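Gestilwood Electric names new member services manager

Funmilayo Nwosu starts in February as manager of member services at Gestilwood Electric Cooperative. She comes over from the Plarkmont water office, where she ran billing for the last few years. Before that, payroll at a feed company.

Nwosu will handle the front counter, the call line and the payment plan program. Has a staff of 2 for now, with a third spot to be posted. She told the board her first job is the phones. "People shouldn't sit on hold for 30 minutes to ask when there power is coming back," she said.
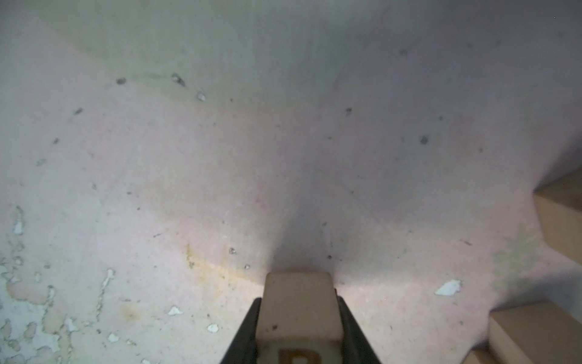 Podumthorpe line work

Crews will replace 60 poles along the Podumthorpe road, starting at the substation end. Short outages, mornings mostly. Door tags go out the day before to the 200 homes on that stretch. If you have medical equipment at home call the office ahead of time so they can put you on the list.

Wulan Tuhumury, operations supervisor, said the old poles will be hauled off by the crew and are not availible to members.

Office closes at 4:30 p.m. Night drop box is still by the side door.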